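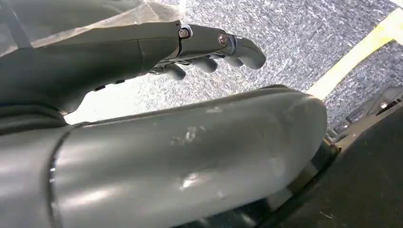 Fig. 1. Robotic hand, fingers curled.

Eslow Curtain and Upholstery Fabric Listings
README and data card

Summary

This release contains 3,674 product records for woven and knitted home fabrics sold by the yard. Each record describes one fabric in one colorway. The records were taken from the back catalog of Eslow, a mail-order fabric store, and put into a common format by Mariann Kiss. The main table is a single CSV file. A second file holds the supplier notes, and a third lists the color terms used in the main table.

The table is meant for people who work on product search, catalog cleanup or color naming. It can also be used to look up what a discontinued fabric was made of, as long as the limits described under Known problems are kept in mind.

Release date: 7 April 2021
Maintainer: Mariann Kiss
File encoding: UTF-8, Unix line endings
Separator: comma, with double quotes around any field that contains one

Files

listings.csv - the main table, one row per fabric and colorway
supplier_notes.csv - free text from the mills, keyed by supplier_code and fabric_id
color_terms.txt - the color vocabulary, one term per line, lower case
CHANGES - differences from the earlier draft

Fields in listings.csv

record_id: integer, unique, never reused. Gaps in the sequence are deleted duplicates.

fabric_id: text. Shared by all colorways of the same cloth. Use this field to group rows.

name: text, as printed in the catalog. Spelling has been left alone, including the names that were spelled two ways in different seasons.

supplier_code: LQ for Lindqvist, RU for Rultimis, XX for anything bought in as end-of-line stock with no mill named.

color_main: one term from color_terms.txt. This is the ground color of the cloth, so a red stripe on cream is filed under cream.

color_second: one term or empty. Empty means the fabric is plain, or that the catalog entry gave only one color.

pattern: one of plain, stripe, check, floral, geometric, pictorial, other.

fiber: text in the form "cotton 100" or "linen 55; cotton 45". Percentages are by weight and follow the mill's label.

width_in: usable width in inches, selvage excluded. Converted from centimeters where necessary and rounded to the nearest half inch.

repeat_in: vertical pattern repeat in inches. Zero for plains. Empty where the repeat was never recorded. Please do not treat empty and zero as the same value.

backing: none, acrylic, blackout or unknown.

rub_count: abrasion test result as given by the mill, in cycles. Upholstery weights only.

care: one of machine cool, machine warm, hand, dry clean, wipe, unknown.

use: curtain, upholstery, both or cushion. Assigned by the store.

status: current or discontinued at the time of export.

Prices are not included. They changed too often within a season to be attached to one record, and the store asked for them to be removed.
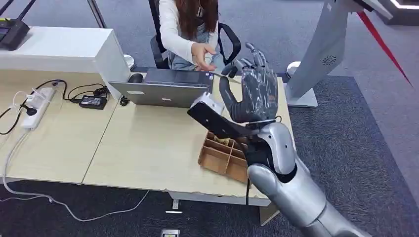
Fig. 2. Robotic hand above a compartment organizer.

How the records were prepared

The source was a set of catalog exports in three layouts. The oldest layout kept fiber, width and care in one text field, and this field was split with a short script and then read through by hand. The two later layouts had separate columns and needed only renaming.

Duplicates were found by comparing name, supplier_code and both color fields after lower-casing. Where two rows matched on all four, the row with more fields filled in was kept. Where they matched on everything except width, both were kept - the store did sell some cloths in two widths, mostly sheers and linings.

Color terms were reduced to a list of 40. The original catalog used a much longer set, much of it invented for a single season ("Harvest", "Tidepool", "Old Brick"). The original term is still part of the name field in most cases. Mapping was done by eye against the store's swatch books, in daylight. For fabrics with no surviving swatch, the mapping follows the wording of the catalog entry, and these rows have the value "text" in the column color_source. All others have "swatch".

A sample of 500 rows was checked a second time against the swatch books after the mapping was finished. Corrections from that pass are listed in CHANGES by record_id. The rest of the table has been checked once. 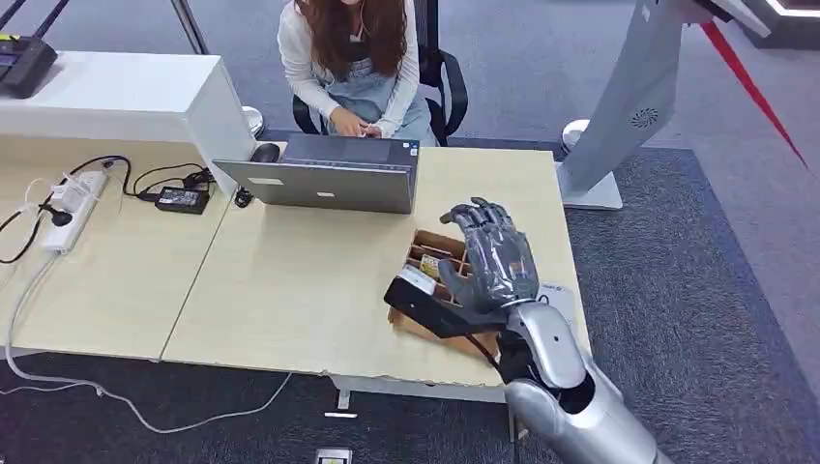

The pattern field was filled in during the same pass as the colors. The line between geometric and check is not always clear. Anything built only from horizontal and vertical lines was filed as check, and anything with a diagonal or a curve as geometric. Ikats and other blurred patterns went by their underlying shape. Toiles are pictorial, even when most of the drawing is leaves.

Known problems

Rub counts from Rultimis and from Lindqvist come from different test methods and should not be compared with each other. The figures are usable within one supplier_code.

The care field is thin for the oldest stock. "unknown" does not mean that the cloth is hard to clean, only that no instruction was printed.

Chenilles are under-described. The fiber field gives the pile and the ground together, and there is no reliable way to separate them afterward.

In 15 rows the width is clearly wrong (narrower than any loom width the mill used) but no better figure was available. These rows have width_flag set to 1. Filter them out before computing yardage.

Blackout and acrylic backings were sometimes added by the store after the cloth arrived. In those cases the fiber field describes the face fabric only.

Color names are in English and reflect the habits of one store. "Natural", "oatmeal" and "stone" overlap, and no attempt was made to merge them.

Not suitable for

Matching replacement fabric to an existing sofa or pair of curtains. Dye lots vary and are not recorded.

Fire safety decisions. The table holds no flammability data of any kind, and the absence of a note in supplier_notes.csv should not be read as a pass or a fail.

Loading the data

Read record_id as an integer and everything else as text, then convert width_in and repeat_in. Some spreadsheet programs turn fabric_id values such as "3-12" into dates on opening. Import that column as text or the grouping will break.

Planned changes

The Fultimby trimmings list (braids, fringes, piping cord) will be added as a separate table with its own fields. Cushion panels will probably move there too. The record_id values in this release will stay as they are.

Corrections should give the record_id, the field, and the source of the new value, such as a selvage print or a mill label.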